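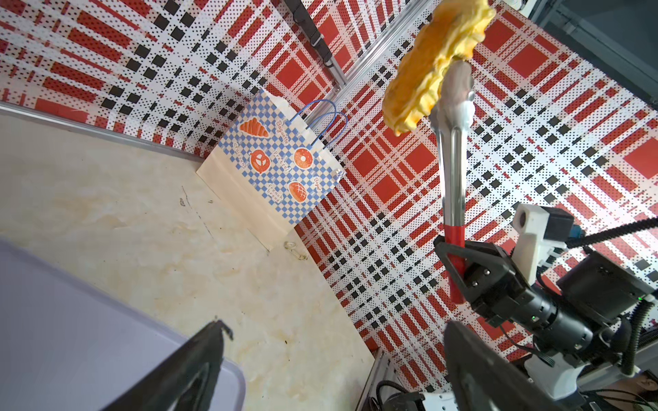 Akmont 12-inch tongs, 4 stars out of 5

I bought these after my old pair, a wedding present with a spring like a bear trap, finally let go over a tray of tarts in August. The Akmonts are stainless with pale silicone tips and a red grip, and they close without a fight. Pastry comes off the tray with its edges still on, which the old pair considered optional.

Complaints: 2. The locking ring slides shut in the drawer and then sulks when you want it open. And the tips pick up curry. Mine met a pot of dal early on and have smelled of it ever since, dishwasher or no dishwasher - fine for onions, less fine for anything with custard in it.

The Sedo pair costs less and bends. I own that one too, and it turns sausages at the back of the grill where guests can't see it.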